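The Leaf
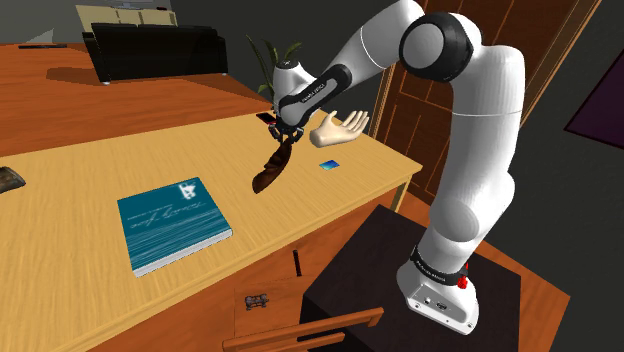 Narngate, no. 70

Rory Mackay wanted it settled by August. Could the arm clear a desk or couldn't it. Yes or no, one line, Ferdale were paying for one line.

Iona Imrie had the model up on the big screen. Desk, teal book, the little blue card. The white arm bent over the lot like a heron. And the leaf-shaped thing in its fingers, brown, hanging over the wood.

"It's got it," Rory said.

"It's holding it."

"Same thing."

Was it? She thought of her mother in Grerero, going round the plants with her apron held out. Never looked. Picked up 300 leaves a winter and talked the whole time. Talked about Su mostly, and the price of fish.

"So where does it put it?" said Rory.

Iona pointed. The hand. Open palm, no arm behind it, just floating there right beside the gripper, fingers spread.

"Whose is that?"

"Anyone's. Yours if you like."

He didn't like. He leaned in untill his breath was on the glass. "And the book? The card? Does it do those?"

"Not asked it yet."

"3000 homes, Iona. They'll want the book done."

"They'll want the leaf done first. Then the book. Then they'll want it to know wich one is rubbish."

Quiet. Rain on the skylight. Rory got his pen out, wrote *yes*, crossed it out. Wrote *nearly*. Looked at that for a bit.

On the screen the leaf hung where it was. She had her finger over the key. Her own desk, two mugs, crumbs, a dead biro.

"Go on then," he said, and she pressed it.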